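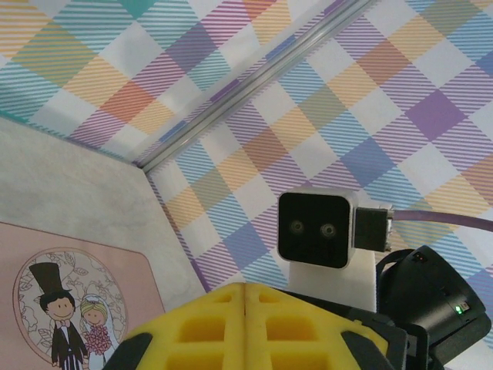

Card sorter and packer, part-time (2 posts)

Surkix, Gulton
Closing date: Sunday, September 25, 2022

Surkix sells greetings cards and small paper goods to shops and by post. Most of what we sell is for weddings, anniversaries and new babies. We are looking for two people to join the sorting and packing side at our Istside room in Gulton.

The job is handling cards. We carry 241 designs, and a lot of them are close to each other, so you need to be able to tell them apart and keep them in the right place. Our pink wedding card with the bride and groom in a circle is a good example. The groom has a black top hat and the bride is holding a pink bouquet. There is another version with a different greeting inside, and the two get mixed up more than any others in the range.

What you will be doing

Checking cards for bent corners, marks and poor printing before they are packed
Matching cards to envelopes by size and colour
Sorting returned cards into those that can be sold again and those that can't
Making up shop orders from a printed list
Putting unsold stock back in the right place at the end of the shift
Keeping the worktop clear and wiped down
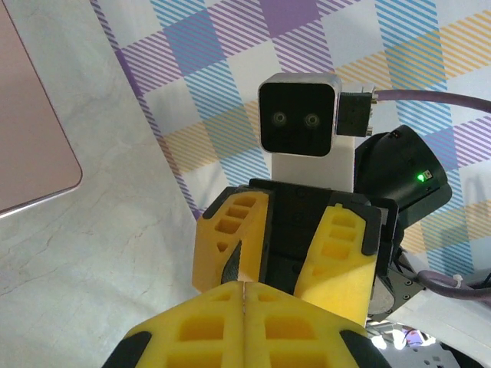
Istside, Gulton.

Hours and pay

Both posts are three days a week, seven hours a day with a paid break. You can tell us which days suit you and we will try to fit round them, but one of the two people must be able to work Mondays, when the weekend's orders are made up. Pay is by the hour, monthly into your bank account. The rate will be given to you in writing before you come to see us. The first three months are a trial period.

There may be extra hours in the run-up to the spring wedding season. These are offered to both people and you can say no.

Who we are looking for

You do not need to have worked with cards or in packing before. We will show you the range and how we like things done. You do need to be careful with your hands and able to do the same task for a good while without getting sloppy. Clean, dry hands matter a great deal with pale card - please don't wear hand cream on shift. You should be able to read small print on a label and lift a full box of envelopes from the floor to the table.
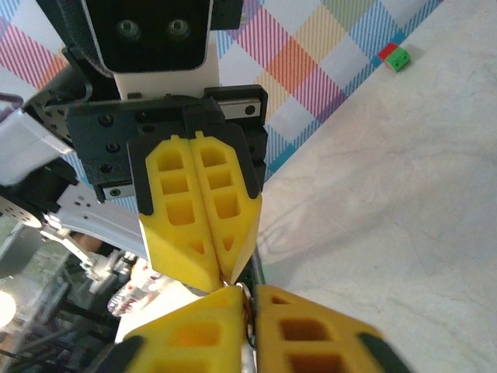 It also helps if you notice patterns and colours easily, as we tell a good many of the designs apart by their borders and backgrounds. If you have difficulty with some colours, tell us when you apply. It won't rule you out, and we can give you the parts of the range that are marked by number.

Getting here

Istside is at the far end of Vanhove, past the car park. The bus stops at the Vanhove turning and it is a short walk from there. Bikes can be kept indoors.

How to apply

Write to Jasper Coppens at Surkix, Istside, Gulton, with a short letter telling us what you have done before and which days you could work. A CV is fine but not needed. Please put a phone number in your letter. We will ring everyone we would like to see, and the visit will include a short sorting task at the table, which is paid.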